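2022年6月2日　Bugtiの手入れ、というより世話

朝、セルの電源を入れる前に缶コーヒーを飲みきるという誓いを、また破った。起動チェックが始まってしまえば缶は作業エリアの外に置くしかなく、戻ってくるころにはぬるい。冷却水の温度は毎日記録しているのに、コーヒーの温度は誰も記録してくれない。

Bugtiというのはうちのセルの名前で、Stomtonの腕が一本、架台、作業台、それから私の午前中でできている。小さな蓋つきの容器を台の上で開け閉めし、並べ替えるのが仕事だ。人間なら片手で済むことを、七面倒な座標に直してやらせている。先月あたりから蓋を閉めるときに指先がわずかに流れるようになって、閉まるには閉まるが、最後に「むぎゅ」という顔をする。腕に顔はない。でもする。

まず指先を外した。黒いパッドの縁が片側だけ減っている。減り方に左右差があるときは、だいたい持ち方に癖がある。つまり教えた私に癖がある。新品に替えて、締めつけはトルクレンチで2N・m。前任のメモには「手で軽く、きゅっと」とだけ書いてあり、この「きゅっ」を再現するために去年どれだけの時間を溶かしたか。今回から数字に直した。後任よ、感謝は菓子で受けつける。

ついでに把持の開閉を200回空打ちさせる。横で見ていても面白くないので、その間に台の水平を見直した。水準器の泡は真ん中にいるふりをして、しゃがむと端に寄る。こういう態度の同僚を前の職場で見た。脚のねじを少し回し、立って見て、しゃがんで見て、また回す。床のせいにしたいところだが、床は先週も同じ床だった。

架台の根元も増し締めした。一本だけ、レンチが気持ちよく回ってしまうボルトがあった。気持ちよく回るボルトほど嫌なものはない。マーキングの線がずれていたのに、点検表には私の字で「異常なし」とある。筆跡鑑定の必要はなさそうだ。線を引き直し、点検表の欄を「異常なし」から「線のずれ：有・無」に変えた。丸をつけるだけなら、さすがの私も一度は線を見るだろう。

原点合わせのやり直し

指先を替えたので、ツール先端の位置を取り直す。針に先端を寄せて、姿勢を変えて、また寄せる。老眼の入口に立つ者にはつらい作業で、針が二本に見えたところで休憩にした。

休憩室の自販機が釣り銭切れだった。朝の缶コーヒーを飲みに戻る。室温と完全に一致していて、校正済みと言ってよい。

取り直した値を入れると、前の値との差は思ったより大きかった。蓋の「むぎゅ」の正体は、たぶんパッドの摩耗が半分、この差が半分。残りは気のせい。足すと一を超えるが、現場の原因調査はだいたいそうなる。

稼働時間の表示は3,000時間を越えていた。Stomtonの手引きには、この節目で手首の点検をせよとある。カバーを開けて、ケーブルの擦れを見て、閉める。それだけのことに、なめかけた小ねじが混じっていて昼休みが消えた。1月に開けたときも同じねじで同じ目に遭い、「次回交換」と書いた付箋がカバーの裏に貼ってあった。裏に。開けないと読めない場所に交換品の手配メモを貼る男を、私は信用していない。今日は手配を先に済ませてから閉めた。付箋は表に貼った。

Fetcombeでの予行

午後は実機を休ませて、シミュレータのFetcombeに切り替える。新しい先端の値で容器に近づく動作を、いきなり本物でやる度胸はない。正確に言うと、度胸はあったのだが、前回それで蓋を一枚割って以来、決裁が下りない。

シミュレータの中の部屋はいつ行っても片づいている。木の板張りの床があり、巾木まであって、壁にはコンセントがついている。誰が何を挿すのか知らないが、作った人の良心だと思う。うちの実物の部屋には養生テープの跡と、持ち主不明の長靴がある。

台座の上の腕を読み込み、灰色のマットに黄色い中身の容器を散らして置く。向きはわざとばらばらにした。きれいに並べると全部成功して、何も分からないまま機嫌だけよくなるからだ。半透明の蓋が当たり判定でいちばん揉めるところで、見た目より一回り大きい箱として扱われていた時期があり、腕が何もない空中をていねいに避けて通った。礼儀正しい幽霊屋敷だった。判定の形を蓋の輪郭に沿わせて、ようやく普通に寄っていくようになった。

接近姿勢も変えた。上から覗き込む姿勢だと、肘が高く回ったときに手首の余裕がなくなる。台の端で手首を低くして、横から寝かせ気味に入る経路を足した。一手前で止めて、指先の向きと台との隙間を確かめる。何もつかんでいない、いちばん平和な瞬間で止めるのがこつ。 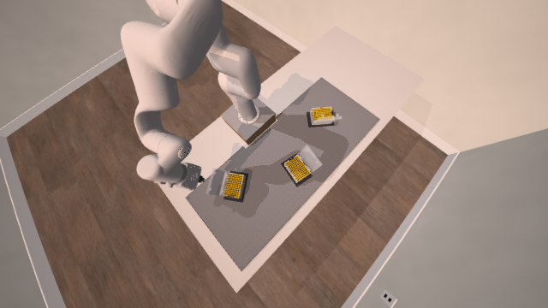

夕方、実機に戻す

速度を30パーセントに落として、同じ経路を本物で流した。非常停止に手を置いたまま見る。シミュレータでは優雅だった動きが、実機だと少し重たげで、そこは親近感がある。

一巡目、手前の容器の蓋はちゃんと閉まった。「むぎゅ」なし。二巡目もなし。三巡目で止まったので身構えたら、作業エリアのセンサーが私の上着の袖を見つけただけだった。たいへん正しい。自分で設定した感度に自分で叱られて、袖をまくって再開した。

奥の容器だけ、蓋に触れる直前でほんの少しためらう。経路のつなぎ目で速度が落ちているらしい。滑らかにする設定はあるが、いじると今日中に帰れない種類のつまみなので、見なかったことにはせず、見たうえで明日に回した。ログには「奥、ためらい」と書いた。詩のようで、引き継ぎには向かない。書き直して「奥側容器、接近終端で減速」。急につまらなくなった。

Hisulgateの倉庫から電話があり、頼んだ小ねじは在庫があるそうだ。ただし最小単位が袋で、要るのは一本。残りは机の引き出しで私と老いていく予定である。

バックアップを取り、先端の値を紙にも控えた。紙は停電に強く、私の字に弱い。去年の控えを見ると、1か7か分からない数字が一か所あって、横に別の日の私が「たぶん1」と書き、その下にまた別の日の私が「7」と書いている。今日の私は横棒をしっかり引いた。

腕を待機姿勢に畳んで電源を落とす。ファンが止まると部屋がやけに静かで、冷蔵庫のない台所みたいだ。清掃の布を洗って干し、外したパッドは減ったほうに印をつけて袋に入れた。捨てればいいのに取ってある。引き出しの同じ袋に、歴代の減ったパッドが入っていて、どれも同じ側が減っている。明日、つなぎ目の前に持ち方を疑うこと。

帰りに缶を捨てようとしたら、まだ一口残っていた。

シェア 2　コメント 30
お問い合わせ ｜ © 2022 Bugti世話係の日記 ｜ ページの先頭へ戻る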